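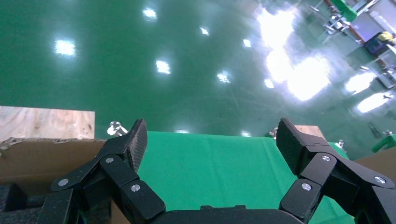 Tristeo gripper kit goes on sale in May

Good news for small shops that want a robot arm to do more than wave! Ummont has opened orders for the Tristeo, a two-finger gripper kit that ships from its Alton plant in May. The kit costs $628 and comes with fingers, pads, a mounting plate and a cable set.

We got a morning with the grippers over a green cloth, and the tabletop work was a treat to watch — a torn cardboard box with foam and a block of wood inside makes a fine workout. 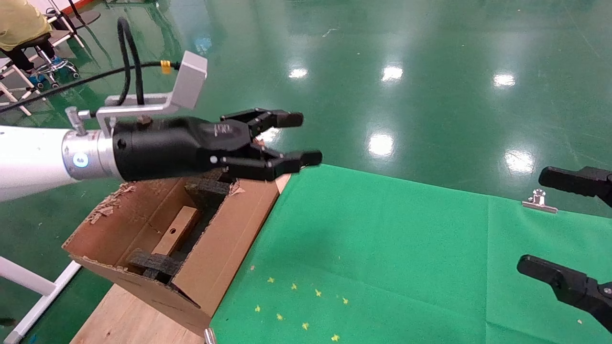 Can you buy spare pads on their own?
Ummont will sell them in packs of two, and the first 100 orders get a pack free. Peng, the company's setup software, is included with every kit.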